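Manipulation Methods Group: minutes of the review meeting

2020-10-12, Druvitport, upstairs meeting room

Present: Jussara Cavalcanti (chair), Damian Zalewska, Ozan Oral, Kęstutis Hunt, Faizal Khoo (minutes)
Apologies: none received

1. Minutes of the last meeting

Agreed, with one change. Item 4 had Kęstutis "welcoming" the May result. He asked for "noting".

2. The Cloltside method: claimed result on soft packets

Damian went through the draft. The method learns from demonstrations given by a person driving both arms, and then picks a grasp point on each packet from the camera view alone. The draft claims a success rate of 90 per cent on crinkly food packets over 487 trials.

Kęstutis asked what counted as a success. Damian said the packet had to leave the table. Kęstutis asked whether it had to arrive anywhere. Damian said that was scored separately and the placing score was still being worked out. The chair said a reader would take "success" to mean the whole job, and that the abstract could not go out with the word used in that way.

Ozan said that 22 of the trials had been restarted by hand after the arms got in each other's way. They are in the total as successes if the second go worked. Kęstutis wanted them counted as failures. Damian thought this harsh, as the fault was in the arm planner and the paper is about grasping. After some discussion it was agreed to give both figures, with the harsher one in the abstract.

3. Packets and layout

The chair asked how hard the test really is. Ozan said noodle packets were chosen because they crease, shine and change shape when squeezed, and the older Ranex method did badly on all three. Kęstutis accepted the choice but not the conclusion. His view was that a method trained and tested on the same few kinds of packet, on the same table, may simply have learnt the table.
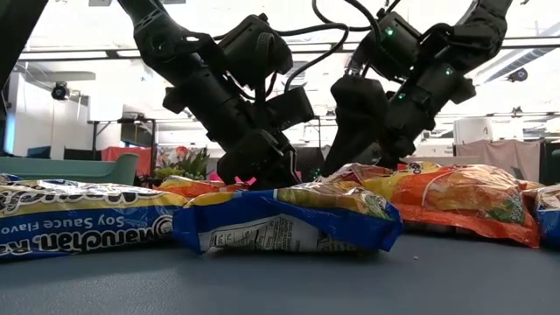 Fig. 1. Both arms over the noodle packets at the two-arm station.

Kęstutis pointed to the Maruchan packet on the left, which is upside down, and asked if the method did any worse when the print was inverted. Damian did not know. The logs record where each packet was put but not which way up. Faizal asked if it could be got from the stored pictures. Ozan said yes, by going through them by eye, and that he would rather not be the one to do it.

There was a longer exchange about glare. The draft says the method is "robust to reflections". Kęstutis said the wrappers in the figure do catch the light, but a figure with glare in it is no evidence that glare makes no difference. Nobody has run the same layout with the lights changed. Damian offered to soften the wording. The chair said to take the sentence out until there is a test behind it.

Faizal raised overlap. In the figure the middle packet comes in front of part of the orange one, and he asked which of them an arm ought to go for first. Damian said the method has no rule for this and follows whatever the demonstrations did. Kęstutis asked who gave the demonstrations. All of them were given by 2 people, Ozan being one. Kęstutis said in that case the paper may be a study of Ozan. This was minuted at his request.

4. Comparison with earlier work

The Ranex figures in the draft are copied from the Ranex report and were not run here. Different gripper, different packets. The chair did not think the table could stand as it is. Damian said running Ranex on our arms would take most of the time left before submission. Ozan thought a cut-down run might be managed.

Jussara asked if anyone had heard back from the Cieślak group, who tried something close to this and have gone quiet about it. Faizal wrote in May and had a short reply saying it worked "on good days". He will write again and ask how many of those there were.

5. Decision

The draft is not approved. It comes back to the next meeting with the changes below. Damian asked for it to be recorded that he still thinks the result is sound. Kęstutis asked for it to be recorded that he has not said otherwise, only that he cannot tell from this draft.

6. Actions

Damian: rewrite the abstract with both success figures; say what success means; remove the sentence on reflections.
Ozan: cut-down Ranex run on the two-arm station.
Ozan and Faizal: sort the stored pictures by which way up the packets are. To be split evenly.
Kęstutis: write out the lighting test he wants, on one page at most.
Faizal: Cieślak group.

7. Any other business

The station booking sheet is being ignored again. Please use it.

Shares: 2 | Comments: 0

Related items
Minutes of the May meeting
Booking sheet for the two-arm station
Cloltside: notes on giving demonstrations
What we count as a failed grasp (old version)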